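# How a cardboard box gets recycled

Level: Years 3 to 6. Reading time: 8 minutes.

Words in **bold** are explained in the list at the end. The photos show a plain brown cardboard box, and in two of them a blue container is close by. Blue is a common colour for recycling containers, but the colour code changes from council to council, so read the label on your own bin first.
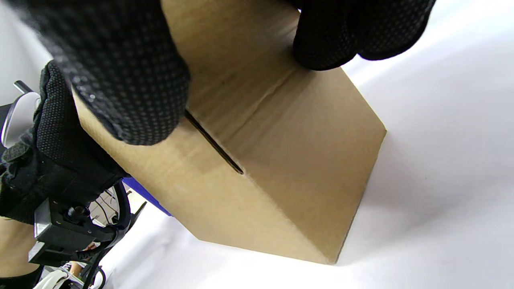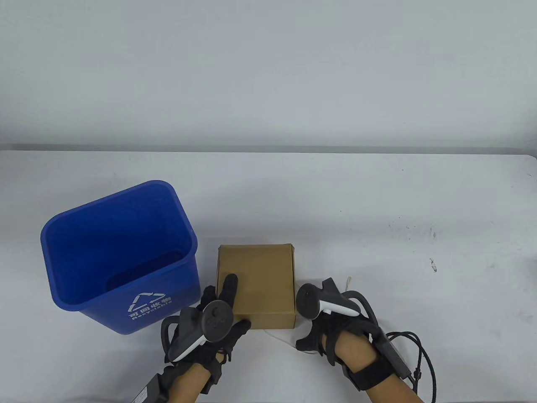
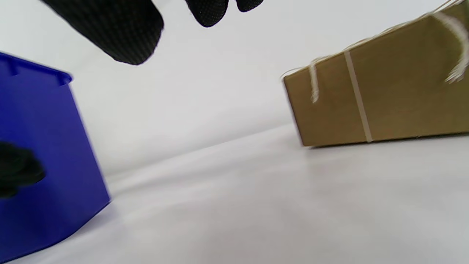

## What the label on a bin tells you

The blue bin in the second photo has three arrows on its front, each one chasing the next to make a triangle. This is the recycling symbol. Under the arrows is a line of Chinese writing, 可回收物, and under that the English word "Recyclable". The Chinese line means "recyclable items".

A symbol is useful because it can be read by people who speak different languages. It can also be read by people who have not learned to read yet. A bin label has one job, and that is to say what goes in.

The same triangle is sometimes printed on packaging. On packaging it can mean different things, and a number inside the triangle usually tells you the type of plastic. It does not always mean your council will collect the item.

## What cardboard is made of

Cardboard is made from paper, and paper is made from **fibres**. Fibres are very thin threads that come from wood. One fibre from a pine tree is only a few millimetres long.

The strong sort of box is made of **corrugated** cardboard. It has three layers:

1. a flat sheet on the outside
2. a wavy sheet in the middle
3. a flat sheet on the inside

The wavy sheet is called the **fluting**. It works like a row of small arches. Arches are good at holding up weight, and the gaps between them are full of air, so the board stays light.

You can see the fluting for yourself. Find an old corrugated box, ask if you may cut it, and look at the cut edge from the side.

## Folds, flaps and slots

A box starts as one flat sheet. A machine presses lines into the sheet where the corners will be. These lines are called **creases** or scores. Board bends easily along a crease and resists bending anywhere else.

Flaps are the parts that fold over to close the top and the bottom. Some boxes also have a slot cut into a side. A slot may be a hand-hold for carrying, or a place for a tab to lock in. A slot makes the panel a little weaker, so box designers keep hand-holds away from the corners -- the corners carry most of the load when boxes are stacked.

## Getting a box ready for the bin

- Take everything out. Check for foam, plastic bags and paper packets.
- Peel off long strips of plastic tape. Small pieces that will not come off are usually fine.
- Leave paper labels on.
- Open the flaps at both ends.
- Push the box flat along its creases. Do not jump on it.
- Put it in loose. Do not tie it up in a plastic bag.

A closed box takes up a lot of space, and nearly all of that space is air. The same box pressed flat may be only a few millimetres thick. Flat boxes leave room in the bin for other people's recycling.

### Can this box go in?

| Condition | Recycling bin? |
|---|---|
| Clean and dry | Yes |
| Torn or crumpled | Yes |
| Pen or crayon on it | Yes |
| A lot of grease or food stuck to it | No. Tear off the clean part and recycle that |
| Waxy coating | Usually no. Check with your council |

Grease is a problem because it soaks in between the fibres and does not wash out in water. Oil and water do not mix.

## What happens next

**Sorting.** A truck takes the load to a sorting centre. Cardboard is separated from cans, bottles and other paper, and then squashed into large blocks called **bales**.

**Pulping.** At the paper mill, the bales are dropped into a tank of water with a spinning blade at the bottom. The board falls apart into a grey-brown soup called **pulp**.

**Cleaning.** The pulp is pushed through screens. Staples, tape and bits of plastic are caught, and the fibres pass through.

**Pressing and drying.** The wet pulp is spread on a moving mesh. Water drains out, rollers squeeze out more, and heated cylinders dry the rest. The finished paper is wound onto a very large roll.

**Making new board.** Three sheets are glued together, with the middle one pressed into waves. Creases are added and the sheet is cut to shape.

Fibres get a little shorter each time they go around. Mills add some new fibres to keep the board strong.

## Word list

**Bale:** a large block of squashed material, tied with wire or straps.

**Corrugated:** having a wavy layer.

**Crease:** a pressed line that shows the board where to fold.

**Fibre:** a very thin thread. Paper is a mat of fibres.

**Fluting:** the wavy middle sheet in corrugated board.

**Pulp:** fibres mixed with water.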